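Speaker notes — "House rules for two-armed cells"
Wavosham meet-up, 10/10/24
30 minutes including questions, so keep moving!

Slide 1. Hello and who I am

Say hello, thank the hosts, check the people at the back can hear. I look after the handover cells at our Farnirberg site, and I've ended up as the person who writes the rules down. I'm not a standards person by training. I got here by being annoyed at things (pause, somebody usually laughs).

Quick show of hands: who runs two arms over one table? Who has a written rule about it? Expect a lot fewer hands the second time.

Slide 2. Where our rules came from

We started in February with one side of A4, taped to the guarding. Most of it was about people — where to stand, who holds the pendant, when to lock off. All good stuff and we've kept every word. What it didn't cover was the arms and each other, and the bits and bobs that end up on the table between them.

So we went through the log for the Korix cell. 171 stops, and I read every single one, with a lot of tea. The biggest pile by a mile was handovers, where one arm passes a thin part to the other. Don't read the chart out, let them look at it.

Slide 3. The handover rules

Take these slowly, they're what people came for.

One arm moves, the other waits. The receiving gripper gets to its spot and stops before the giving arm comes in. We used to let both travel together to save time and I was all for it, so I can't blame anyone else.

Nobody lets go on a timer. The giver opens when the receiver says it has hold, and if that signal doesn't come, everything stays shut and the cell asks for a person.

Come in at an angle. With a rod or anything slender you want the jaws well away from each other, one at each end if the part is long enough.

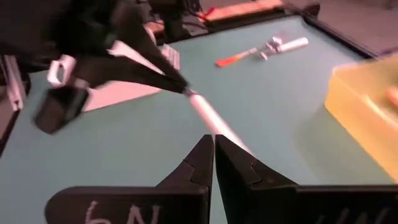 Then there's speed. We cap the last stretch at 30 per cent of normal, and I know that sounds slow. I had a proper row about it with the Caron team, who wanted it left to the programmer. We tried it their way over 400 handovers and then came back to the cap. Tell the story if there's time, skip it if not (it's longer than I think it is, every time).

Slide 4. Marks and names

Mark your fingers. Paint pen, engraving, I really don't mind, but each finger gets its own mark and the mark goes in the book with the date it was fitted. Fingers get swapped between arms more than anyone admits, and a worn one on the wrong side will have you chasing a calibration fault all afternoon. Ask me how I know.

Check them every 1000 cycles. Look at the tips closed, with a light behind, and write down what you saw even if it was nothing.

Slide 5. The table

My hobby horse, so keep it short! Anything inside the reach of either arm is part of the job, and it's on the layout sheet. Hand tools and trays included. If it's on the sheet it has a place, and if it isn't on the sheet it comes off before you press start.

Trays go at the sides. We fix ours down now.

Slide 6. What we still argue about

Wrist cameras: do you keep the pictures from every stop, and for how long? We keep ours until the stop is signed off. I'd love to hear what other sites do.

Also, who's allowed to change the cap? At the moment it's two signatures. The night shift hate it — fair enough, there's often just the one of them with sign-off.

Questions

Spare copies of the layout sheet are in the blue folder. Offer to email the rules to anyone who wants them, and remember to switch the mic off before chatting.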